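Rumor desk notebook -- May, breakup/reconciliation set, second pass

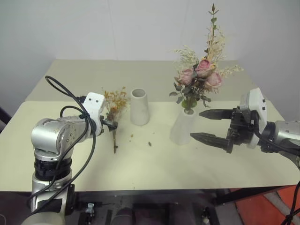 Table by the gray wall, May.

Started 8:40. Full pull from Nusgate finally came down overnight, 3336 headlines, entertainment only. First pass last month was junk, forgot to strip the horoscope pages. Stripped now.

Goal for today: get the "are they back together" stories sorted into clusters, one cluster per rumor, then see which outlet had each one first. Everything after that is copying, mostly.

Clustering on headline text alone -- bad. Every headline in this genre is the same eight words in a different order. "Spotted together" put a pop singer's beach trip in with a soap actor's custody hearing. Added the couple's surnames as a required match. Much better, then broke on nicknames and mashed-up couple names. Made a lookup by hand, took til almost 11. It's in the shared folder, please add to it and don't sort it, the order matters for the matcher (I know, I know).

After lookup: 101 clusters. Looks sane. Read through the ten biggest start to finish.

Things I noticed, no order:

- "A source close to the couple" and "an insider" are often the same quote. Found one quote running in four outlets with the wording nudged a little each time. By the last version the source was "a friend of the family."

- Question headlines. Text under them almost never answers the question. Want a field for this. Calling it Q-noanswer for now, better name welcome.

- Vacation posts drive a lot of it. Two people post a palm tree in the same week, that's a story. Same palm tree would be a better story, nobody checks the palm tree.

- Timestamps from Arport are in the site's local time, everything else is UTC. This made Arport look first on a pile of rumors. It was not first. Fixed in the loader, but anything exported before lunch is WRONG, throw it out.

12:50 lunch, short.

Reran with fixed times. Arport drops way down. Cordeiro comes out first on six of the ten big clusters, which I did not expect from a newsletter that size. Checked two by hand against the archived pages and they hold. Have not checked the other four. Do that before anyone says it in a meeting.

Vonitz feed: headlines get rewritten after publishing and the feed keeps only the latest one. So "Couple calls it quits" silently turns into "Couple taking some space" and we never see the first version. Need hourly snapshots. Wrote to their support address asking if there's a version history, no answer yet as of 3:30.

Argument with myself over "split" vs "break". Outlets use them like they mean the same thing, readers don't seem to (going by comments). Coding them separate. Can merge later, can't unmerge.

Also -- denials. A rep's denial is getting its own cluster instead of landing in the rumor it denies. The word overlap is too low. Tried dropping the threshold and got everything glued to everything. Put it back. Maybe tag denials first and attach by surname and date window? Try tommorow.

To do
check remaining four Cordeiro firsts
snapshot job for Vonitz, hourly
denial tagging
rename Q-noanswer
delete the pre-lunch exports, all copies, incl. the one on the shared drive
ask whether engagements count as reconciliations (two in the set, left uncoded)

Stopped 5:15. Loader is commited, lookup is not, still editing it.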